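## Séance 4 - Les machines savent-elles ranger une cuisine ?

Je commence toujours par là, parce que tout le monde a un avis ! Avant de venir, lisez le chapitre de Miroslava Šindelář (les pages sur la saisie suffisent, le reste on le fera ensemble).

Souder 1000 fois la même pièce, un bras le fait très bien. Débarrasser un plan de travail, c'est une autre histoire : chaque objet a sa forme, son poids, sa fragilité, et rien n'est jamais posé deux fois au même endroit.

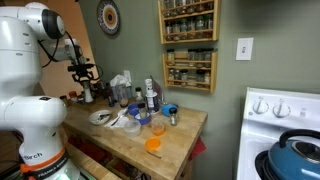

*Fig. 1 - Bras Franka Emika devant une desserte en bois encombrée.*

Prenez le couteau posé sur la serviette froissée. Par où le saisir ? Et la serviette, on la jette ou on la garde ? Le bocal dans le bol bleu me plaît encore plus - il faut décider si on déplace l'un, l'autre, ou les deux.

Sur le banc d'essai Gistport, Elikem Kwofie a compté 320 saisies, dont 100 ratées, surtout sur du plastique transparent et du tissu. Mon avis pour l'instant : à l'atelier, oui, souvent ; à la maison, pas encore.

**Pour la prochaine fois :** choisissez trois objets de la figure et classez-les du plus facile au plus pénible à attraper.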